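ソファまわりの片づけ実況(ひとりでやってるので誰か見てて) 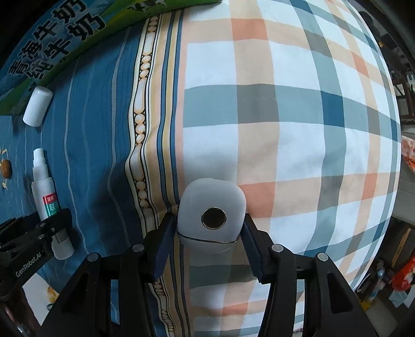
1/ まずチェック柄のあたりから
白くて丸っこいケース。角がやわらかくて、ちょっとツヤがあって、金色の細い縁どりの黒い丸がついてるやつ。見た目だけは我が家でいちばん高級感がある。なのに定位置がない。住所不定の貴族。

2/
チェック柄の布は実家から持ってきたもの。白地に桃色っぽいベージュと灰緑と青、ところどころ珊瑚色。母いわく「何にでも合う」。何にも合わないまま今の部屋で3年目に入った。

3/
この柄の上に物を置くと、なぜか置いたことを忘れる。白いケースなんて目立つはずなのに、白地の部分にきれいに溶けこむ。先週は同じ布の上でリモコンを30分探した。リモコンは黒い。柄のせいにするには無理があると自分でも思う。

4/
今日のルールを発表します。
・手に取ったら、その場で行き先を決める
・「とりあえず」と口に出したら腕立て2回
・ソファに座らない
3つめが一番きつい。片づける対象がソファなのに。

5/
ケースの行き先候補
・玄関の小皿(鍵と印鑑と謎のネジで満員)
・机の引き出し(開けると別の片づけが始まるので封印中)
・かばんの内ポケット(かばんを替えた日に必ず泣く)
早くも「とりあえず」と言いかけた。

6/
言った。腕立て2回。

7/
Flitdenで買った小物トレーのことを思い出した。買ったまま箱から出していない。収納用品を収納している。箱は押し入れの上の段、冬の毛布の下。4月なのでどのみち毛布は片づける予定だった。予定というのは「まだやっていない」の丁寧語です。

8/
毛布を引っぱり出したら部屋の面積が半分になった。片づけは途中がいちばん散らかる、と片づけの本に書いてあった。その本はいまソファの下から出てきた。しおりは最初の章にはさまっていた。

9/
トレー発掘。思ったより小さい。買うときに寸法を測らず「この子なら入る」と気持ちで判断した記憶がある。仕切りが3つあるので、ケース用、鍵用、未来の自分用とする。未来の自分用はたぶん今夜レシートで埋まる。

10/
同僚のグイド(Guido Costa、机の上にペンが一本しかない男)に進捗を送ったら「捨てればいいのに」と返ってきた。ケースを? 布を? それとも私の計画を? 聞き返したら既読がついたまま静かになった。

11/
チェックの布も一度はたいて敷きなおすことにした。縞をまっすぐにしようとすると、どこかが必ず曲がる。ふくらんでいるところに線の柄をかぶせるのがそもそも間違いなのかもしれない。次に買うなら無地。これは毎年言っている。

12/
しわを伸ばす → 反対側にしわが出る → そっちを伸ばす → 最初のところに戻ってくる。しわの総量は一定らしい。5分で和解した。しわ側の勝ち。

13/
すきまに手を入れて出てきたもの
・ヘアゴム
・クリーニング屋のタグ
・Lullbergの引換券(期限は去年)
・柿の種(ピーナッツではないほう)
引換券がいちばん悔しい。コーヒー一杯ぶんの悔しさ。

14/
途中で質問が来ていたので返します。
「ソファごと買い替えないんですか」
買い替えたら、この布をかけるソファがもう一台できるだけだと思います。

15/
「布の洗濯はどうしてますか」
ネットに入れて単独で洗っています。色移りがこわいというより、ほかの洗濯物と一緒にすると絡まって巨大なおにぎりになるので。干すときは物干し竿を一本まるごと占領します。家賃を払ってほしい。

16/
ケースはトレーの右の仕切りに入居。金の縁の丸が上を向くように置いたら、急に店の陳列みたいになった。隣に鍵を置いたら生活に戻った。

17/
トレーの置き場所を決めていなかった。

18/
窓辺は日が当たる。棚の上は届くけれど見えない。テーブルは食事のたびに移動させることになる。しばらく部屋の真ん中でトレーを持って立っていた。給仕の人みたいだった。客はいない。

19/
結論、玄関。小皿の中身をトレーに移して、小皿は台所に返した。謎のネジも一緒に引っ越し。何のネジかわからないうちは捨てられない。捨てた翌日に椅子が崩れる気がする。

20/
ソファ解禁。座りました。布がずれました。

21/
押し入れに毛布を戻すのは明日にします。「とりあえず」とは言っていないので腕立てはなし。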